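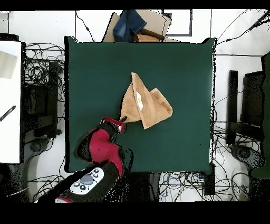 Tan terry towel on a green tabletop

Frequently Asked Questions: Home Equity Lines and Second Mortgages

Nambiar Housing Counseling serves homeowners in Kenedora and the surrounding towns. We don't lend money and we don't sell loans. These are the questions that come up most in our first appointments. The answers are general, and your own loan papers always control.

What is the difference between a home equity loan and a home equity line of credit?

A home equity loan gives you one lump sum at closing. The rate is usually fixed and you make the same payment every month until it is paid off. A home equity line of credit, or HELOC, works more like a credit card with your house behind it. You are approved up to a limit, you take out what you need, and you pay interest on what you have taken out. Most lines have a variable rate.

Both are secured by your home. If you stop paying, the lender can foreclose, even if you are current on your first mortgage.

How do I figure out how much equity I have?

Take what the house would sell for today and subtract everything you owe against it, including any second loan or recorded lien. Use a realistic sale price. The assessed value on your property tax bill may be years out of date, and online estimates can be well off in either direction.

Lenders will not let you borrow all of it. Each one sets a cap on total debt against the house. Ask what the cap is before you pay for an appraisal.

What happens when the draw period ends?

You can no longer take money out, and you start paying back principal along with interest. If you have been making interest-only payments, the new payment can be a lot higher. We see this surprise more people than any other part of a HELOC. Find the end date in your agreement and write it down somewhere. If you can't find it, call the lender and ask for the date and an estimate of the new payment in writing.

Some agreements have a balloon payment instead, with the whole balance due at once. Look for that word before you sign.

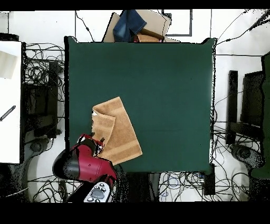
Folded towel with a red and black robot arm

Should I use home equity to pay off credit cards?

Sometimes. The interest rate will probably be lower. But credit card debt is generally unsecured, and once you move it to a home equity loan, your house is on the line for it. The other risk is that the cards get used again and you end up with both debts.

Before deciding, bring us your last 2 statements for each card and a list of your monthly bills. We will work out what you would pay in total under each option. A lower monthly payment stretched over a longer term can cost more in the end.

Can I change my mind after closing?

On most home equity loans and lines secured by your main residence, federal law gives you three business days to cancel. Saturdays count as business days for this purpose. Sundays and federal holidays do not. You must cancel in writing, and the lender should give you the form at closing. The right does not apply to a loan used to buy the home, and it does not cover a vacation home or rental property.

Is the interest tax deductible?

It depends on how you use the money and whether you itemize. Tax rules on this have changed over the years. We don't give tax advice, so please check with a tax preparer. Keep your receipts if the money goes into the house.

The lender froze my line. Can they do that?

In many cases, yes. A lender may freeze or reduce a line if the value of the home falls significantly or if your finances change enough that it has reason to doubt you can repay. It has to send you a notice with the specific reason. If you think the reason is wrong, ask how to request reinstatement. You may have to pay for a new appraisal.

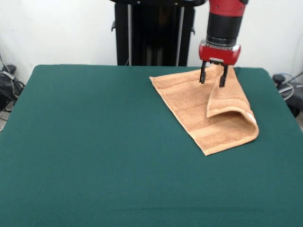

You still owe whatever you had already taken out, and the payments stay due on the usual dates. Don't skip one while the dispute is going on.

I'm already behind. What should I do first?

Call the loan servicer and ask for the loss mitigation department. Keep notes on every call, with the name of the person and the time. Open all the mail, including certified letters. Then call us. It helps to have:

Your most recent mortgage and second mortgage statements
Pay stubs or benefit letters
Your last tax return
Any letters from the servicer or an attorney

If you have received a foreclosure notice with a sale date on it, say so when you call and we will move your appointment up.

Does an appointment cost anything?

Foreclosure prevention appointments are free. For a home equity review there is a fee of $11, which covers copies and postage. If you can't pay it, tell us and we will waive it.

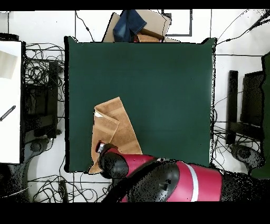
Appointments are held at our Warnano Street office and usually run a little over an hour. Everyone whose name is on the loan should come if possible. If someone can't be there, ask us for an authorization form ahead of time.

Do you have evening hours?

Yes. We are open until 7 p.m. by appointment. Walk-ins are seen until 4 p.m. when a counselor is free. The office closes for one week in July.

Where can I park?

Use the lot on the Elov Avenue side of the building. The spaces in front belong to the dentist and cars do get towed.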